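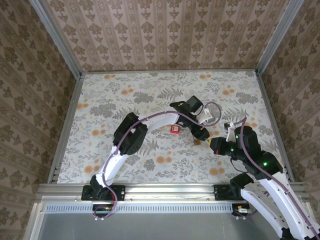 Stinon brings two-arm packing cells to its Pettigrew plant, and the packing crew keeps its seats

PETTIGREW, May 3, 2025 – I've run the packing floor at Stinon's Pettigrew plant long enough to have the sore wrists that go with it, so when the company asked who wanted to write the announcement about our new robot arms, I put my hand up before anybody from the front office could.

The news first. Stinon is putting two-arm packing cells from Tendura on our small parts line. We've been running a trial, and it went well enough that the company is going ahead with the full rollout in September. Our sister plant in Zaradby gets its cells after us, once we've worked the bugs out for them (you're welcome, Zaradby).

If you've never been in our building, we pack small boxed kits and loose blocks that go out to repair shops and hobby stores. It's light stuff. The trouble is how much of it there is. One person on a full shift picks up, turns and sets down 1770 pieces, and by the last hour your thumbs know about every one of them. We've tried better chairs, softer gloves and swapping seats more often. All of that helped some. None of it made the pile any smaller.

The cells are small, and each one has a pair of arms mounted side by side on a rail, with a gripper at the end of each. During the trial we had them practice over all sorts of surfaces and backgrounds, patterned ones included, because our work mats and bins change from customer to customer and we didn't want arms that only behaved themselves over plain gray. I lost an argument about whether flowers would throw them off. I'm told I have to buy lunch.

So what changes for us? Quite a lot, and I'd like to be straight about it.

Sixty of us work in packing across all shifts, and all 60 jobs stay. That's in writing and it's posted by the time clock. What goes away is the seat where you do nothing but pick and place from start to finish. In its place there's a cell operator job, which means setting up the cell for each order, showing the arms a new part, clearing jams and checking what comes out. It pays more than straight packing, and everyone in the department can train for it. Training is 300 hours, all of it paid and all of it on shift, so no giving up your evenings.

I was in the first group to train. I'm no computer person, and my first week I mostly pressed stop. The Tendura folks were patient with us, and they listened too. We asked for the stop button to be moved to where your left hand already rests, and they moved it. We asked for a slower speed for new operators, and now there is one. We also asked for the cells to be quieter at startup, and we're still waiting on that – consider this my public reminder.

Some things the arms don't do well yet. Thin plastic bags give them fits, and so do labels that have started to curl. Those orders stay with people for now, and so does final inspection on everything. The crew wanted it that way and so did I. When a customer opens a box and something's missing, they call us, and I'd like to be able to say a person looked at it.

Stinon employs 355 people between the two plants, and I know plenty of folks outside packing are wondering if their line is next. The company's answer is that there are no other cells on order. If that changes, the department affected hears first, before any announcement like this one goes out. We asked for that promise during the trial and we got it.

Families and neighbors who want to see the cells running can come by for our open house in September, after the rollout. Closed-toe shoes, please, and we'll have safety glasses in kid sizes.

Press and customer questions can go to the Stinon front desk in Pettigrew. Ask for the packing floor and let it ring a while, it's a long walk to the phone.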